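Speaker notes -- "The Bag by the Door"
Evening talk, Ledholm branch library, August

Water first. Thank Solange Poulain for the chairs and the introduction, whatever she ends up saying in it.

Open with the confession. I own more tote bags than I own shirts. I have never bought one on purpose. They came with subscriptions, with cheese, and in one case with a dental appointment. Pause here. If they don't laugh at the dentist, skip the Ferrand story and go straight to bottoms.
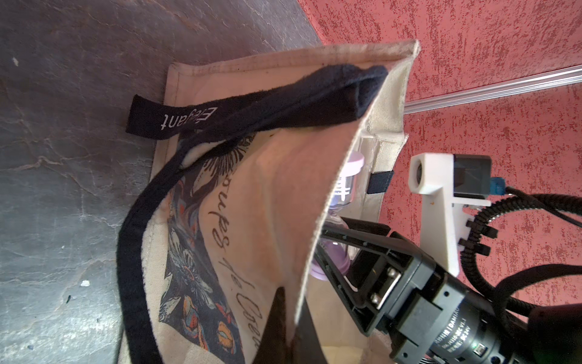 Packing a tote is a matter of gravity, and gravity has opinions. A canvas bag has no shelves, no walls to speak of, and no memory of where you put your keys. Whatever is tall falls over the first time you set it down. Look at the lavender container with the pink cap, lying along the inside wall. My own shampoo travels the same way, and I have met it at the bottom of a bag with its cap off. Ask who has a shampoo story. Take two, three at most. Gilles Caron will have one and it will be long.

Point out the little black loop sewn into the lining. Ask what people do with theirs. I clip my keys to mine, a habit I picked up at the age of 60, after a good deal of standing on my own doorstep.

Then the Ferrand story (if the dentist went well). Short version: the train, the soup, Capucine's library book. Do not do the voice.

Next part is straps. Slow down, this is the only useful bit. A strap should be checked where it meets the bag, since that's where the weight goes. Tug it before you load it. Long straps get tucked in or they catch on door handles -- mine found every handle in the Ledholm town hall, which was built to have a great many.

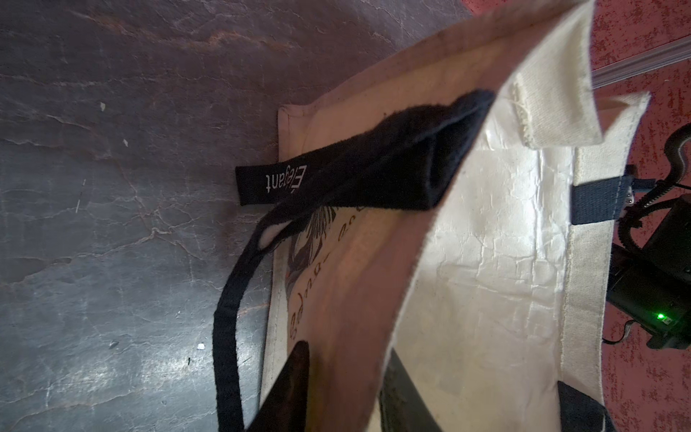

Yannick Masson disagrees with me about all of this and carries everything in a backpack he has had since 1990. I have asked him to keep his remarks for the end. He has agreed to nothing.

Emptying. Once a week, everything out on the floor, bag turned over and shaken. Receipts, a pen that doesn't work, the other pen. Creases can stay. Marks I dab with a damp cloth and dish soap, then hang the bag up by both handles until I need it, generally that same afternoon.

If time is short, drop the part about folding. Shuk-fan Choi does it better anyway and she's in the second row.

Questions until 8:30. The lights are on a timer. Collect the clicker from Gilles.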